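Category: Office & Classroom > Dry-Erase Supplies

Kallard Board Cleaner, 12 oz.

Kallard Board Cleaner is a low-odor spray intended for routine care of dry-erase surfaces in schools, clinics and shared offices. It is supplied by Wasden in single bottles and in cartons of 9.

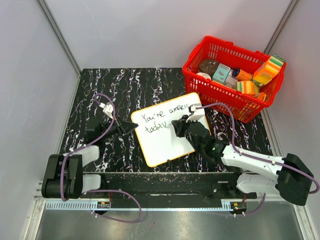

Regular cleaning is recommended for any board in daily use. Marker left in place over a weekend or longer may require a second application. The product is not suitable for chalkboards or unsealed wood.

Directions for use

1. Remove as much marker as possible with a dry felt eraser.
2. Spray lightly, wait one minute, and wipe with a clean cloth in one direction.

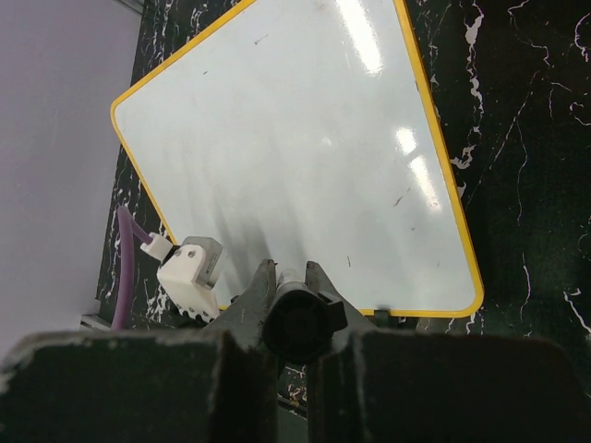 3. Allow the surface to air dry before writing.

Store below 105°F. Refill pouches and cloths are listed separately under item 300.

Comments (2)

Cheuk-hei Mok: Does this take off old red marker? Ours has been up since January.

R. Fu: Took two rounds on our Raltoner board, but yes. Wish the nozzle locked.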